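### 3.2 Workspace and objects

The arm was put together in a shared workshop in Wollora, from printed parts and a Jurex controller bought secondhand. All trials used one table, with the camera looking down at it from the head of the robot. Over the build we logged 1,937 pick attempts, of which 939 were made after the wrist was rebuilt – only these later attempts are reported in Section 4.
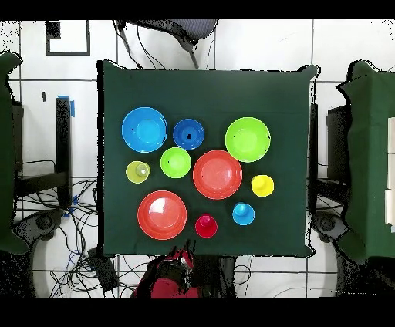 **Figure 2.** Head camera view of the table with plastic plates, bowls and cups, the gripper touching none of them.

Grasp planning runs in two steps. The detector first labels each dish as a plate, bowl or cup, and the planner then picks a point on the rim and an approach angle. Color alone is a poor cue for the label. In Figure 2 the lime-green plate and the lime-green bowl match closely, and the bowl is only slightly smaller, so the detector also uses the rim width. Glare is a second problem: the coral-red plate nearer the arm has a white highlight on its surface, and early versions of the detector split such plates into two objects. We retrained on 46 layouts and kept 43 for testing.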